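Packing Cell Notes, Part 2

10th January

The snack line at our Sukcombe site now has two arms on one butcher-block table, inside a frame of black aluminum rail. I keep the logs for it. Jessie Drummond ran the hand-packing bench for 8 years and now sets the cell up at the start of each shift.

Her job changed more than I expected. She used to be measured on boxes per hour. Now she is measured on stoppages, and most of those come from how the stock is presented. A box at an odd angle costs the arm a second attempt. She writes each one down, and Ruaridh Yule adjusts the grasp settings from her notes. Her pay grade has not moved, and I have raised that with Guthrie twice.

Boxes are handled one at a time. The teal bin sits across the upper rail, and the wrist camera on the right arm gives Ruaridh a close view of the gripper.
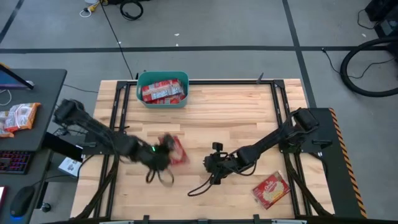
What is still done by hand

Refilling, cable checks and anything with a crushed corner. We log in batches of 100 boxes. The Fasance bench stays manual until May, and the 2 packers there have asked for training on the cell before it changes over.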